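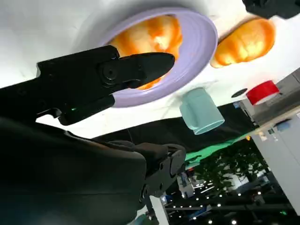
Rereading Dravora for the numbers

September 14, 2022

I finished Dravora for the second time last night, this time with a notepad. The first reading was for the story. The second was to check whether the ship works.

The setup, for those who have not read it: the Cedell leaves orbit with 400 people aboard, bound for a planet called Gál. The trip takes 70 years. The ship's mind, Tonel, is awake the whole way and handles air, water, food and, from the middle of the book on, most of the law.

The population holds up better than I expected. Four hundred is small, but the book includes a store of frozen embryos and mentions it early enough that it does not read as a patch. Births are scheduled. Deaths are mostly not, and the author lets the total drift.

Heat is the weak point. The farm decks run under lamps 24 hours a day, and all of that power has to leave the hull somehow. Radiators come up once, in chapter 4, when one is damaged and repaired in two paragraphs. After that they are never mentioned again. A ship this size would have to be built around them.

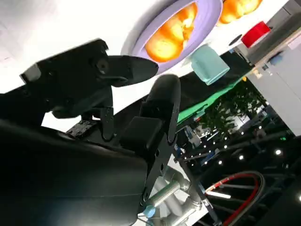 Gripper fingers, with the perforated plate next to the pad.

Tonel is handled with more care. It has no secret plan and does not want to be human. It has a list of priorities written before launch by people who are dead by the last third, and it follows that list after several items have stopped making sense. The water ration dispute is the best example. Both sides quote the same rule, Tonel applies it as written, and a deck goes dry for a month.

I still don't understand the braking section. The fuel figure given at launch and the one given at turnover can't both be right unless the ship lost mass on the way, and I found no passage that says it did. I may have missed a line. My copy is the paperback, and the hardcover had an appendix with tables. If you own it, please send me the page on fuel.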